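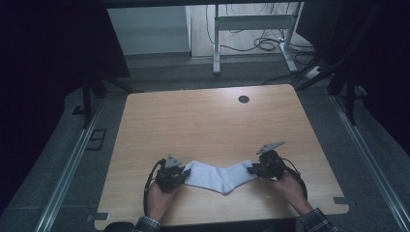

Flolcombe is a set of typed-up parish allotment records, kept as plain CSV files. It covers plot lettings, rents, waiting lists and the seed order book for the allotment ground at Flolcombe. The handwritten books are held by the Warkholm local history room and can be read there on request.

Last changed: Jun 16, 2018

## Files

| File | What is in it |
|---|---|
| `lettings.csv` | One row per letting, with plot, tenant code, start and end |
| `rents.csv` | Rent paid, by plot and quarter |
| `waiting.csv` | Names added to and struck off the waiting list, coded |
| `seed_orders.csv` | Lines from the seed order book |
| `plots.csv` | Plot numbers, old and new, with size in rods |
| `notes.txt` | Clerk's remarks that did not fit in a column |

All files are UTF-8 with a header row and commas between fields. Text containing a comma is in double quotes. Empty means the book has nothing written there. A single `?` means something is written but we could not read it. Please keep the two apart if you convert the files to another format.

## Columns in lettings.csv

- `plot`: the plot number as written in the book at the time
- `plot_new`: the number after the ground was renumbered
- `tenant`: a code such as `T0041`, the same person throughout where we are sure of it
- `start`, `end`: year and quarter, for example `1931Q2`
- `reason`: given up, died, moved, notice, or blank
- `page`: page in the original book
- `typed_by`: initials

Plots that were split have a letter after the new number. The old number is left alone, so two rows can share a `plot` and differ in `plot_new`. Join on `plot_new` unless you have a reason to want the old layout.

## Money

Rents are in pence, old money, with no conversion. A rent of 2 shillings is entered as `24`. Halfpennies are entered as `.5`. The clerk sometimes carried arrears forward into the next quarter's figure, and where he said so the `arrears` column holds `y`. He did not always say so. Sums over a single quarter should be treated with care; yearly sums are better.

## How it was typed

Keegan Gauthier and Hae-won Na typed the lettings and rent books. Mi-kyung Yoon typed the seed order book and worked out most of the abbreviations in it. Each page was typed once and then read back against the book by someone other than the typist. Corrections from the reading are already in the files and are not marked.

Spelling of vegetable varieties follows the book. `seed_orders.csv` has a `variety_std` column with a modern spelling where one could be found in a seed catalogue. "Runner, S.E." is Scarlet Emperor. "Leek M." could be Musselburgh, but the book never writes it out, so `variety_std` is blank.

## Names

Tenants' names are replaced by codes in every file. The key is not in this repository. Manaia Harawira holds it and will look up a family name for relatives who write in. Remarks in `notes.txt` have had names and house numbers taken out, shown as `[name]` and `[house]`.

## Known problems

- 7 pages of the rent book are stuck together and have not been typed. They fall in the late 1940s. The missing page numbers are listed at the foot of `notes.txt`.
- The waiting list was started afresh at least once. A tenant struck off the old list and written into the new one will show up under both, usually with the same code.
- Plot 14 has overlapping lettings. The book shows two tenants paying for it in the same quarters, and there is no note of a split.
- Plot sizes were measured again in April of the year the fence was moved, and the new sizes do not add up to the old total. Both are in `plots.csv`.
- The ink on the last few leaves of the seed book is very faint. Quantities there have more `?` entries than elsewhere.

## Checking the files

`check.py` looks for end dates before start dates, unknown plot numbers and rents that are not numbers. It needs Python 3 and nothing else.

```
python3 check.py data/
```

It prints one line for each problem and nothing if all is well. The overlap on plot 14 is skipped on purpose.

## Related

The Stalik files cover a smaller ground nearby and use the same column names, apart from `reason`, which they do not have. The Dudás glossary of garden and seed trade terms was used for the seed book.

## Use

The typed files may be copied and reused for any purpose. Please give the name of the set and the date of the version you used. Photographs of the book pages are not included and need separate permission from the history room.

Corrections go to Kyung-hwa Shim. Quote the file, the row and the page number.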